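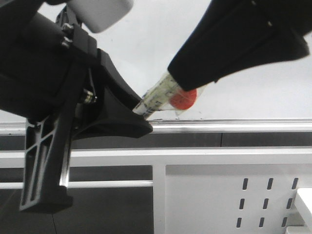 A capped plastic tube held between two gripper fingers at the Ostero workshop.

Ostero opens its teaching bench to outside labs

Starting in November, small labs will be able to come to Ostero and teach a robot one of their own handling tasks, with no programming involved. The new program is called Cistelitz, and we could not be happier to see it open!

A visitor sits down at the remote controls and does the job through the robot, again and again, while the system records how the arms and fingers move. Those recordings are then used to train the robot to try the task by itself. The first project, run with our partner Dirent, is all about handling small tubes, and the team has recorded 337 demonstrations so far.

"The first few tries are always clumsy, and then your hands settle down and you stop thinking about the controls," said Matilde Sampaio, who leads Cistelitz. "I love watching that happen. We keep the slow ones too — a careful grasp that takes a second attempt can be well worth recording."

Each visiting team gets 6 sessions at the bench, with an Ostero trainer alongside for the first. Teams take home a full copy of their recordings. Five places are open in the first round, and Barreto, the training software partner, will help each team check its data between visits.

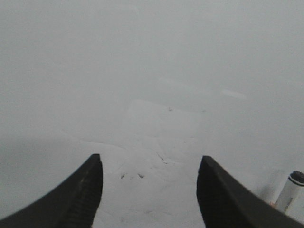 Do visitors need any experience with robots?
None at all. The first session starts with 10 minutes of free practice, and most of what helps after that is knowing your own task well.

Labs can apply through the Cistelitz page on the Ostero website. Applications should include a short description of the task and the items to be handled.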